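Kurel Help Pages
Posted in: Simulation > Faults & Fixes

Why does my arm keep knocking over the cup? And other questions about the rim-grasp fault

We love this bug. It cost us most of December, it taught us a ton about contact settings, and it still fills our inbox – so let's dig in!

What is the rim-grasp fault?
It's a failure in the cup task of our kitchen simulation. The fingers go for the lip of the cup, the contact solver lets them press too deep, and the cup tips or the wall bends in a way it shouldn't.

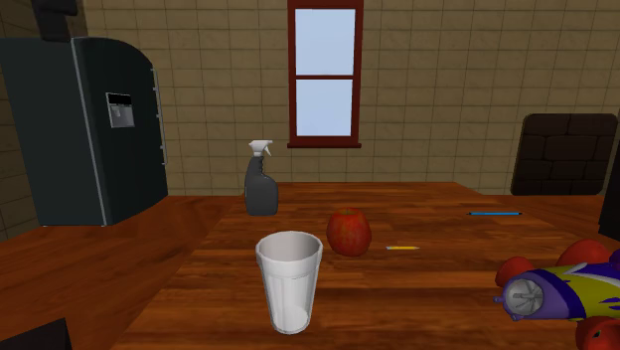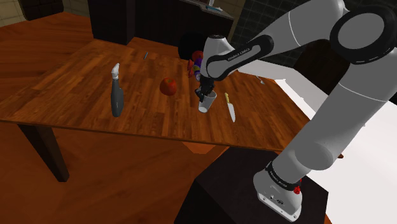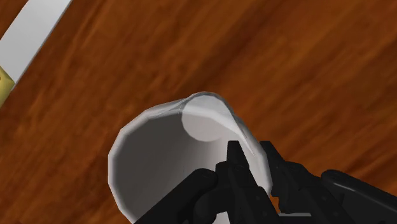 Elmarie Masilela wrote in to say that her cup never tipped at all on Wusport, it just shivered in the fingers and then shot off toward the wall, and she wanted to know if that counts as the same fault. She had already tried slowing the arm down, with no luck.

Does it count?
Yes! Shivering and tipping come from the same place. The solver sees a finger inside the cup wall and shoves back hard. Slowing the arm only delays the shove.

How often does it happen?
In our last batch of 800 grasps we logged 217 failures, and 214 of them were this one. The other three were timeouts.

How do I fix it?
Open the contact file and set the substeps to 2. Then lower the finger force until the cup stays quiet when held still. Rizwan Dewan's patch (it's in the Tratora branch) does both and also adds a check that stops the run if a finger goes too far into the wall – such a nice piece of work, and so much easier to read than what we had before.

Can I run the same settings on a real arm?
Please don't, at least not straight away. A force that looks fine in simulation can crush a thin cup or pinch a hand. Start at the lowest force, keep people out of reach, and have the stop button where you can hit it.

Is the apple affected?
Not that we've seen. Thick, solid shapes give the solver far less trouble than thin walls do.

Where do I send a failed run?
Attach the log and the contact file to a ticket under Lindqvist, our fault tracker. Send the weird ones too, we really do read them all!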